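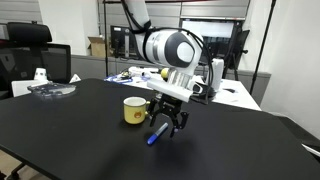
I've been meaning to write up our table rules for months, mostly because Damian Koller keeps asking me where they're written down (they weren't — they lived in my head and on a sticky note).

So, rule one: small setups. A mug, a marker, maybe one more thing. When we started Lunent I wanted a full kitchen on there every time, and we ended up with 783 episodes I couldn't sort into anything useful. Now we keep it boring and I'm so much happier!

Rule two is about hands. If you need to move an object, you stop the arm first, all the way, and you say "in" out loud before you reach. Yes, even if you're alone. Celeste Patrício thought this was silly for 2 days and now she's stricter than I am.
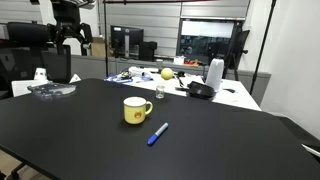

Rule three, swap places every 50 runs. After that I get sloppy, my grasps drift, and the notes turn into "fine" and "fine again."

Rule four, write down the bad ones. We're at 1,846 logged runs and the failures are the part I go back and read. Drops, bumps, the time I forgot what I was picking up... all of it goes in.

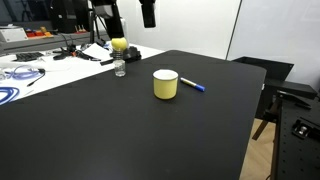

Stuff we still argue about

Whether the speed limit should be lower for glass. I say yes, Damian says a limit you keep changing is one people forget. Also whether the desk behind counts as part of the work area. I'd love to hear how other small labs handle that one, so leave me a comment if you've got a rule that stuck.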